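The Bridge at Foltton

The Office of Crossings at Foltton opened its window at eight o'clock, as the regulations required, and closed it at four. Between those hours a traveler wishing to pass over the river into Heltotard was to present a statement of purpose, pay the fee, and wait to be called.

The woman who came to the window on Friday had completed her statement in full. Under Purpose she had written: To return a key.

The clerk consulted the schedule. It listed 145 approved purposes, among them burial, the purchase of seed, and the repair of clocks. The return of keys was not included. The clerk informed her of this and offered her a form of appeal.

"To whom does the key belong?" the form inquired. She wrote that it belonged to a house on Hiscombe Street. "Is the house occupied?" She wrote that she had been away a long time and could not say.

The appeal was stamped and placed in the tray with the others.
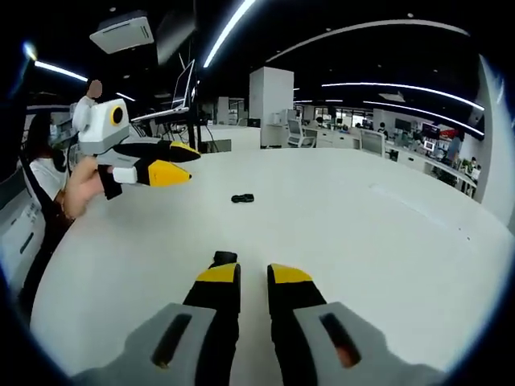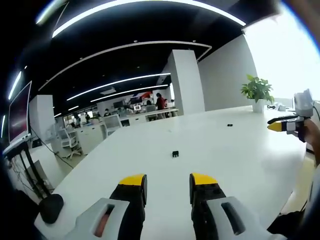
Fiction | By a staff contributor, Palumbo Quarterly

At 2 o'clock the senior clerk came down to review the tray. He read the appeal twice. He had served the Office since the old ferry was withdrawn, and in that time he had refused 573 applications, each of them correctly. He asked that the applicant approach the window.

"The schedule permits the repair of clocks," he said. "Is there a clock in the house?"

"There was one in the hall," she said. "It ran slow."

He entered this on the form. The fee was 100 pence, payable in coin, and she counted it out on the sill. He issued a pass valid until sundown and directed her attention to the notice concerning the railing, which had been freshly painted.

She crossed without stopping. The river was high that week and carried branches under the arches. From the window the senior clerk could follow her as far as the toll house, where the road turned.

At four o'clock the window was closed. The senior clerk remained at his desk with the lamp lit and the register open at her name, and the line for the hour of return left blank.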